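12/3/25, level balancing, Onden

Level 185 is finally beatable without boosters!! Nidia cleared it this morning with two moves left, then Cristian did it with one. Up to now the best anyone had managed was a pair of jellies stuck in the bottom corner, and I was ready to scrap the whole board.

What changed: I dropped the licorice spawner one column to the left (Zoia's idea, and a lovely one) and took the fifth colour out of the first 17 moves. Target score is still 2465. I tried 2000 and it felt flat, you'd hit it before the cascades got going. 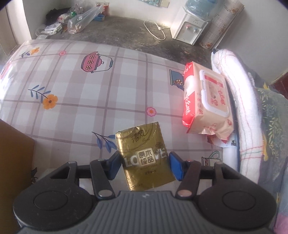 The cascades are the best bit now. When the centre opens up, the striped pieces fall straight into the jelly rows and the whole thing goes off like a string of crackers. Rigoberto laughed out loud at his desk, which I'm counting as test feedback.

Still to do:

- bot run overnight on the Paucar build, same seeds as last time
- check the hint arrow, it keeps favouring the top row
- ask Nilton if the new pop sound can go in before the end of March
- 186 has the same spawner, so try the same shift there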